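What is a remix?

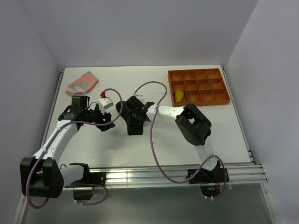 A remix is a new version of a song that has already been recorded. The words and the tune may stay the same, but other parts are changed. It might be faster, or have different drums, or last twice as long.

How is a song put together?
When a pop song is recorded, each part is usually kept separate. The singing is one part, the drums are another and the bass is another. These parts are called stems. One song by the singer Mirela Moura has 13 stems, and 3 of them are just clapping.

What does a remixer do?
A remixer is sent the stems and chooses which ones to keep. Cormac Hennessy makes remixes under the name Sukix. He often keeps only the singing and makes all the rest again on a computer. A remix takes him some eight days.

"I listen to the voice on its own first," he says. "Then I try a slow beat and a fast beat under it."

Is a remix the same as a cover?
No. A cover is when another singer or band records the song again from the start. In a remix you normally still hear the first singer - even if the voice has been chopped up or made higher.

Can anyone make one?
You need permission to put out a remix of somebody else's song. The person who wrote the song and the company that owns the recording both have to agree. Some singers share their stems and run a contest for fans.

Words to know
Beat: the steady pulse you tap your foot to.
Stem: one separate part of a recording.
Tempo: how fast or slow the music goes.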